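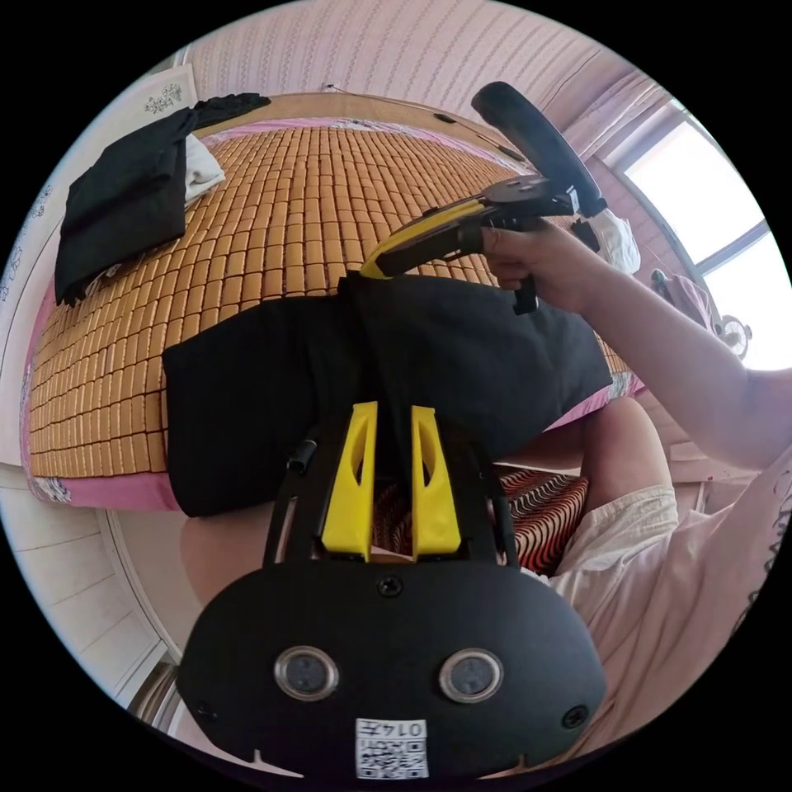

Buy the Spares First: A Chat About Gripper Budgets

I've been wanting to do a money piece for ages, so I called up the woman who does the equipment planning at Landdale, a small outfit that collects cloth-folding data with hand-held grippers. I figured we'd talk about the big purchase. She wanted to talk about fingers!

"Everybody budgets for the body and forgets the plastic," she told me. Her first order, back in September, was three pairs of grippers from Datevano and exactly zero spare fingers. (She laughs about it now.) This time she's set aside $500 for spares alone, and that comes out of the pot before anything else does.

I asked what she'd skip. "Tables," she said, right away. "People fold clothes on the bed at home, so we work on the bed." She'd priced a folding table at $300 and dropped it from the list, and I have to say I was a little jealous of how easily she let it go.

Then there's renting. Kandpal offered her a lease, and she went back and forth on it for 13 days before saying no, mostly over the repair terms. "I want to be able to swap a finger myself and get on with the next shirt."

Next on her list is storage, both the hard drive kind and the shelf kind. She's still waiting on a quote from Sadport for the cases.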